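26 May 2024

Glaze notebook, batch 1337

Kiln was down to touchable by breakfast and I could not wait, so I opened it with my coat still on. The copper series is gorgeous! Best thing to come out of the Haston since we rewired it in November. Five tiles, all the same base, tin oxide creeping up from one to the next, and the drift from grassy green to a real milky turquoise is smoother than I dared hope. Tile 4 is the one. Slight pooling in the stamped lines, no crawling, no pinholes that I can find with the loupe.

Cecilia thinks the surface is a touch too shiny for tableware and she may be right (she usually wants everything matte, but still). Slower cooling would take the edge off. I'd like to try holding at the top for a bit and then letting it drop in steps, same as we did for the Umine bowls last year, which came out like eggshell. 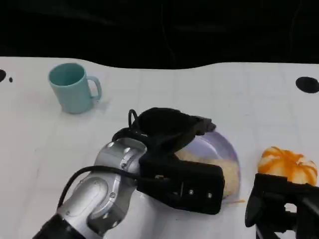 Color target for the next round: paler than tile 4, and with less yellow in it. I keep drifting back toward green because the copper wants to go there, and every time I do I lose that cool, chalky look I'm after. The mug is pretty much the outside color I want, a pale turquoise, and I love how the inside reads as a darker teal. So why not glaze it that way on purpose? Tile 4 recipe with extra copper for the interior, a cut version with more tin outside, and let the two meet at the rim. Shoaib says the overlap will run. I say wax the lip and find out.

Clay body matters more than I'd been giving it credit for. Same glaze on the Stivis stoneware went dull and a bit gray, on the Van Leeuwen porcelain it sings. Porcelain from now on, even if it slumps on me.

To do:
Mix 2 small test buckets, label them BEFORE adding water this time
Sieve twice, the last lot had specks
Throw 3 straight-sided cylinders with a little flare at the top
Ask Shoaib where the good cones went
Cones on every shelf, bottom one is still running cool

Wedging the porcelain this afternoon. Cylinders tomorrow if my wrist holds up.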